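Subject: Re: [chores-ml] Shelving and tidying: are we there yet?
From: Carys Foulkes
To: chores-ml

On the general question of whether machines can do household chores yet, the last message in this thread said:

> I keep seeing clips of arms folding towels and loading cups, and I
> read the Clavatow summary that went round in April. As far as I can
> tell the tidying part is finished. Books go on shelves, shelves do
> not move, books do not crumple. Could someone who has tried it say
> what is left to do? We have a small shop with a reading corner and
> would put money into this if it saved us the last hour of the day.
>
> Also, is there any point in the hand-held gripper approach, or is
> that a stopgap until the arms get better at learning by themselves?

Short answer to the first: no, the tidying part is not finished. Short answer to the second: it is useful, with limits I will come to.

I have been running book handling trials at Prondach since the winter. The set-up is a Kollmont arm on a wheeled base, a two-finger gripper with rubber pads, and a policy trained on demonstrations collected with a hand-held version of the same gripper. The training set for the book task is 800 demonstrations. From that we ran 544 trials on the arm. I will not quote a single success rate because it depends almost entirely on how the book starts out, and a mean over starting positions tells you only which positions I happened to pick.

What works reliably is a hardback standing upright on a flat surface with clear space on both sides. The fingers close on the spine and fore-edge, the arm lifts, and the book goes into an empty compartment. If your shop looks like that at closing time you have very tidy customers.

What works some of the time is a hardback lying flat. The fingers cannot get under it, so the policy has to slide the book to the table edge and pinch the overhang. It has learned to do this, but it judges the overhang badly with dark covers on dark tables. Too little and the pads slip off. Too much and the book is on the floor, from which the arm has no recovery at all.

What does not work is thin paperbacks, anything lying open, and putting a book between two others. The last is the one that matters for a shop. An empty compartment forgives an error of a couple of centimetres. A gap on a part-filled shelf does not, and the neighbouring books lean into it while the arm is still making up its mind. A person uses the other hand. We have one arm. Safavi sent me their notes on a two-arm version and the insertion is much better, but the base has to be parked far more carefully and the whole cycle is slower.

On speed: our arm takes 11 times as long as I do to shelve one upright book. This is with the safety limits on, and I would not take them off in a place with customers in it.

On the hand-held gripper. I don't agree that it is a stopgap. Its main merit is that you can carry it into a real room and collect demonstrations without shipping an arm there. Driving the arm remotely gives cleaner trajectories, but I get far fewer of them in a session and they all come from the same bench. Variety of rooms has helped us more than any change to the model. The policy trained only on bench data failed when we moved it next to a window. With mixed rooms it coped.

The limits are these.

1. Reach. A person holding the gripper steps, leans and twists without noticing. The arm has a fixed shoulder height and a base that turns slowly. Some of our demonstrations were physically impossible for the arm and had to be filtered out afterwards. Check reachability while you are collecting.

2. Force. The hand-held unit records finger width and pose. It does not record how hard the operator squeezed. For hardbacks this hardly matters. For paperbacks it is probably the main reason we fail.

3. View. The lens is very wide and sits close behind the fingers, so the gripper body takes up a large part of every image and the target can shrink to a sliver. In the one below, the red book shows only through the slot in the gripper, with a bit of white and a small gold-yellow emblem. The shelving is off to the middle right, although it is where a person's eye would go first. The marker board is in view beyond the gripper.

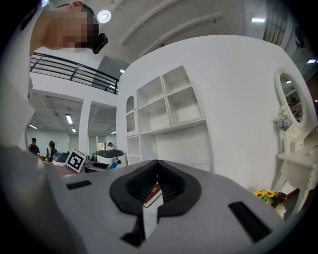
4. Clutter. Mirrors, bright lamps and people all get into the view, and the policy will latch on to any of them if they turn up consistently. Vary them, or move the session to another part of the building halfway through.

5. Failures. Operators almost never record a fumble, so the policy has never seen one being put right. We now ask for deliberate bad starts in every session. Recovery from a poor first grasp improved, recovery from a drop did not.

For the shop, my advice is not to spend the money yet. If you want to try something, choose the job of collecting books into a crate for a person to shelve. It avoids insertion altogether and tolerates poor placement. I would still expect someone to be standing nearby for most of it, so I doubt you get your hour back.

If anyone has measured grip force on a hand-held unit without making it too heavy to hold for a full session, I would like to see the wiring. We tried 2 load cell arrangements and both drifted as the pads warmed up.

I can put the trial log up as a plain table if there is interest. It has starting position, cover type, outcome and the point of failure, but the comments column is in my shorthand and will need cleaning first.

Carys Foulkes
Prondach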